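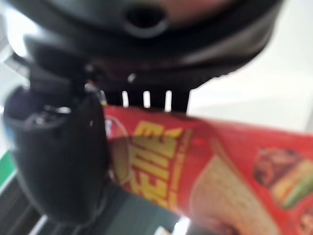
July, late, past 9 p.m.

Second day with the Hovska gripper on the arm and I'm still not sold. Brayden is. Brayden was sold before the crate was open, so I don't weigh that much.

It does hold the snack packs. I'll give it that. Glossy wrappers are what the old Skivon fingers hated most, they'd squeeze and the thing would squirt out sideways onto the floor. Today the new one picked from the white table for most of the afternoon and I only got up to fetch something a handful of times. But we were feeding it one pack at a time, nicely laid out, with Tullio nudging them straight when he thought I wasn't looking. Put a heap in front of it and then we'll talk.

Ran 19 picks with the closing force turned down and 11 of them went fine. Turned it back up and it stopped dropping them, and then Yvette opened a pack and what was inside was mostly crumbs. The sales sheet has a line about "gentle handling." Gentle to what? I wrote the force settings on the back of the sheet so at least it's good for something.

The wrist camera is the part I trust least. The housing takes up the whole top of the view and it's so close that it's just a black blur. What's left over is finger and wrapper. Chantal says you only need to see the bit between the fingers and the software doesn't care about the rest. Maybe. I'd like to see what's coming before I'm on top of it. The Mahawong camera we had clamped to the post saw everything and was blind the moment the arm leaned over, so that's no answer either. Both at once means another cable down the arm, and I've taped that bundle twice this week already.

Brittany wants a number for Heltport by the end of the month. They keep asking about 1,000 picks without a stop. We've done roughly 1,110 in total, counting the restarts, and she asked if we could just say that. No - it's a different thing and they'd find out in a morning.

Tomorrow: packs on their sides, then packs overlapping, Tullio's hands in his pockets. Swap back to the Skivon after lunch and give it the same lot, same order, or the comparison is worth nothing. Need more tape. Also the stop button on the left side is sticking again, tell Brayden.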